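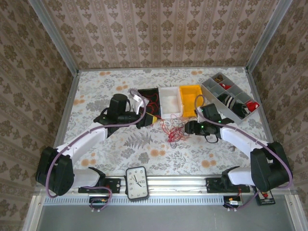 Dos brazos robóticos sobre una mesa con tela estampada.

Proyecto Zonora: carrocería ligera para vehículo biplaza de bajo consumo
Informe de avance para Fundación Bunska
Entidad ejecutora: Talleres Gamage
Responsable técnica: Nilmini Mridha
Fecha de emisión: 2022-03-23

Objeto del informe

El presente documento recoge el estado de los trabajos desde el cierre del informe anterior, entregado en enero. Cubre el diseño de la célula central, el laminado de los paneles exteriores, los ensayos de rigidez, la aerodinámica y la integración del grupo propulsor. La justificación económica detallada se remite por separado, con los justificantes de compra; en este texto solo se comentan las desviaciones que afectan al calendario o al alcance técnico.

Se mantiene la denominación Varero para el prototipo rodante. Zonora designa el proyecto en su conjunto, incluidos los utillajes y el banco de ensayos.

Situación general

La geometría exterior quedó congelada a comienzos del periodo. Desde entonces se han admitido dos modificaciones, ambas en la zona trasera: el ensanche del paso de rueda y el retranqueo de la toma de aire lateral. La primera responde al cambio de neumático; la segunda, a una interferencia con el anclaje superior de la suspensión detectada en la maqueta digital. Ninguna altera la superficie frontal.

La célula central está fabricada y desmoldeada. Presenta una zona seca en la esquina inferior del túnel, del lado del acompañante, que se ha saneado y relaminado. La inspección por ultrasonidos posterior no muestra deslaminación. Se ha aceptado la pieza para ensayo estático, con la reserva de no emplearla en la prueba de impacto. Para esa prueba se laminará una segunda unidad con el mismo molde, según estaba previsto en la memoria inicial.

El portón delantero y las aletas están en acabado. Las puertas acumulan retraso; véase el apartado correspondiente.

Célula central y rigidez

El ensayo de torsión se realizó con la célula fijada por los puntos traseros de suspensión y carga aplicada en los delanteros. La primera serie dio valores dispersos. El origen estaba en el utillaje: el apoyo trasero izquierdo cedía bajo carga y la deformación medida incluía la del propio soporte. Se sustituyó el apoyo por una placa mecanizada y se repitió la serie completa.

Con el utillaje corregido, la rigidez torsional medida queda por debajo de la calculada. La diferencia se concentra entre el mamparo delantero y el arranque del montante, donde el modelo suponía una unión perfecta entre laminado e inserto metálico. Se ha introducido en el modelo una rigidez de adhesivo obtenida en probetas de cizalla y la correlación mejora de forma apreciable. El valor medido cumple el requisito mínimo del pliego, aunque con menos margen del deseado – en particular si se mantiene el techo desmontable.

Se propone reforzar la unión del mamparo con un cordón adicional de adhesivo estructural y dos capas de tejido a ±45 grados. La modificación no exige molde nuevo. El incremento de masa se compensa con la eliminación de un larguero secundario que, según el modelo corregido, apenas trabaja.

Paneles exteriores

El proceso de infusión se ha estabilizado tras cambiar la disposición de las líneas de resina. En las aletas se pasó de alimentación central a alimentación perimetral, con la salida de vacío en el punto más alto del molde. El tiempo de llenado aumenta, pero desaparecen las burbujas atrapadas junto al nervio.

El espesor medido en las aletas se ajusta al plano salvo en el borde de la holgura con el capó. En esa franja el laminado excede la tolerancia por acumulación de solapes. Se ha modificado el patrón de corte para escalonar los finales de capa, y la siguiente pieza se fabricará ya con el patrón nuevo.

Las puertas son la principal incidencia del periodo. El molde de la puerta izquierda perdió estanqueidad en la junta de partición durante el segundo uso y hubo que desechar la pieza. La reparación con gelcoat no resistió el ciclo térmico. Se optó por mecanizar de nuevo el plano de partición y montar una junta de silicona de sección mayor. El molde derecho, construido con el mismo procedimiento, se ha intervenido también de forma preventiva. La holgura nominal entre puerta y montante se mantiene en 5 mm.

Aerodinámica

Se ha completado la campaña de cálculo sobre la geometría congelada. El cambio más eficaz resultó ser el carenado parcial de las ruedas traseras, seguido por el sellado del fondo plano en la transición hacia el difusor. Los retrovisores convencionales se conservan por motivos de homologación; el soporte para cámaras queda previsto en el panel, sin montar.

El retranqueo de la toma lateral reduce el caudal disponible para el radiador. A 100 km/h el caudal calculado sigue siendo suficiente en régimen estabilizado. En subida prolongada, con poca velocidad y carga alta, depende del ventilador, y ese caso deberá comprobarse en el prototipo. Se ha pedido al proveedor del ventilador una curva de funcionamiento con rejilla instalada, dato que no figura en su hoja técnica.

No se ha contratado todavía el túnel de viento. Se recomienda esperar a disponer de las puertas definitivas, ya que las holguras provisionales falsearían la medida en los costados.

Grupo propulsor e integración

El motor se ha montado en el subchasis trasero y alineado con la transmisión. La potencia nominal, 47 kW, no ha variado respecto a la memoria. El soporte inferior transmite más vibración de la esperada a régimen bajo. Se han probado dos durezas de elastómero; la más blanda filtra mejor, pero permite un desplazamiento que acerca el escape al panel térmico. Queda pendiente una solución con tope progresivo.

El cableado principal está trazado sobre la maqueta física. El paso por el túnel central se ha desdoblado para separar potencia y señal. La unidad de control se reubica tras el asiento del acompañante, con acceso por tapa atornillada – la posición anterior obligaba a desmontar el depósito para llegar al conector.

Los frenos y la dirección proceden de un vehículo de serie y se montan sin modificación, salvo la longitud de la columna. El reparto de frenada se ha recalculado con la masa actual y no requiere válvula adicional.

Masa

El balance de masas se actualiza con cada pieza pesada. En la fecha de este informe, el exceso acumulado frente al objetivo se debe sobre todo a los insertos metálicos y al acristalamiento. El parabrisas es de vidrio laminado y no admite reducción dentro de la normativa aplicable. En las ventanillas laterales se estudia el policarbonato con recubrimiento duro. Los insertos se han rediseñado en aluminio en los puntos de carga moderada; los de anclaje de cinturón permanecen en acero.

Calendario y desviaciones

El ensayo estático se ha cerrado dentro del periodo. El montaje del prototipo rodante se retrasa por las puertas. Puede avanzarse en paralelo con la instalación eléctrica y el circuito de refrigeración, de modo que el efecto sobre la fecha de primera rodadura sea menor que el retraso de los moldes.

La segunda mecanización de moldes no estaba presupuestada. Se ha cubierto con el remanente de la partida de utillaje. No se solicita ampliación. Las horas de banco consumidas son casi 200, por encima de lo previsto, a causa de la repetición de la serie de torsión; el exceso se descuenta de la partida de ensayos dinámicos.

Riesgos abiertos

Puertas: si la junta nueva no mantiene el vacío durante el ciclo completo, habrá que construir molde nuevo al menos para el lado izquierdo.
Refrigeración: margen sin verificar en subida prolongada.
Rigidez: pendiente de confirmar la mejora del mamparo en la segunda célula.
Soporte de motor: sin diseño definitivo.
Suministro de fibra: el proveedor habitual ha ampliado plazos de entrega. Hay material en almacén para la segunda célula y las puertas, sin reserva para repetir piezas.

Trabajos del próximo periodo

Laminado de ambas puertas con los moldes intervenidos. Refuerzo del mamparo y fabricación de la segunda célula. Prueba de estanqueidad del circuito de refrigeración. Diseño y ensayo del soporte con tope progresivo. Primera puesta en tensión del cableado, sin motor.

Decisiones que se solicitan a Fundación Bunska

Conformidad con el aplazamiento del túnel de viento hasta el montaje de las puertas definitivas.
Aprobación del traspaso entre la partida de ensayos dinámicos y la de ensayos estáticos, por el importe indicado en la justificación económica.
Criterio sobre el techo desmontable. Si se renuncia a él, el techo fijo puede laminarse junto con la segunda célula, y la decisión debería comunicarse antes del corte de tejido.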